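Home | Events | Routes | Results | Contact

Grikthorpe Trail Run, August: course check, done 7am

Start field: OK. Gate opens full width, tape still to go up. Grass cut.

Marker posts, 51 on the sheet: all in bar 2, both on the quarry loop. Need replacing before race day.

Footbridge: handrail loose at far end. NOT passed. Larnex to look at bolts, one runner at a time if it isnt fixed.

Stile by beck: OK but slippy. Grip strip wanted. 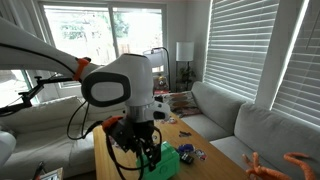

Water point, Rutov barn: tap works, tables not here yet. 700 cups orderd, check they've come.

Road crossing: signs in the wrong place, move back towards the bend. Marshals both sides, hi-vis on.

First aid: tent pitch fine, ambulance can get in by the lower track. Keep cars off it.

Junior mile: OK. 71 entered so far, start pen big enough. Rabbit hole by the wall filled.

Recheck bridge and posts, then send sheet to Ó Dálaigh Timing with the final route.

Grikthorpe Trail Run | Contact the race office | Back to top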